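Why Do Some Things Have Ridges?

Run your finger along the edge of a piece of cardboard from a shipping box. If you look at it from the side, you'll see a wavy layer of paper tucked between two flat ones. Now try bending the cardboard. It's a lot harder to bend one way than the other, isn't it? Those little waves are doing a big job, and once you know about them you'll start noticing ridges all over the place — on garage doors, on shed roofs, on the bottoms of plastic bottles, and even on some potato chips!

Let's start with a sheet of plain paper, the kind you draw on. Hold it by one short end and let the rest stick out in front of you. It flops right over, poor thing. Next, fold the same sheet back and forth like a fan, with each fold as wide as your finger, and hold it out again with the folds running away from you. This time it stays up! You haven't added any paper, and you haven't used any glue. All you did was change the shape.

When a sheet is flat, it is very thin from top to bottom, so it bends easily. When it is folded, the paper goes up and down, up and down, and the whole thing is taller than before. A taller shape is harder to bend (builders call this being stiff). You can feel the same thing with a ruler. Lay it flat and it wobbles, but turn it up on its thin edge and you can hardly bend it at all.

Metal works the same way. A big flat sheet of thin metal will wobble and boom like pretend thunder if you shake it. Make it with ridges or long narrow slats, add a straight rail along the side to keep all the ends neatly in line, and you have something much sturdier. 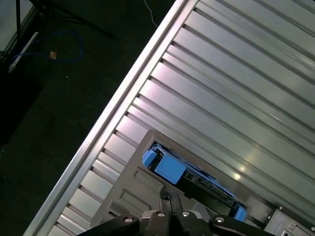
Metal is also shiny, and ridges do something funny to the shine. Light bounces off a flat shiny surface in one main direction, the way a ball bounces off a smooth floor. On a ridged surface, each part is tipped a little differently, so the light goes bouncing off every which way. One strip can look nearly white while the strip beside it looks gray, even though they are made of exactly the same stuff. Move your head a bit and the bright parts seem to move too. Try it with a crinkled piece of aluminum foil and a flashlight — it's lovely in a dark room.

There is one more thing ridges are good for, and that is holding on. The cap on a bottle of juice often has tiny ridges around the side so your fingers don't slip. The soles of your sneakers probably have some as well.

Now for a challenge! Make a paper bridge between two stacks of books, first with a flat sheet and then with a folded one. Put pennies on top, one at a time, until it sags. My friend Guangming Yan tried this at his kitchen table, and his folded bridge held 50 pennies before it finally gave up and dropped the whole lot on the floor. See if you can beat him, and try wide folds and skinny folds to find out which ones work best for you.

Written by Adjoa Osei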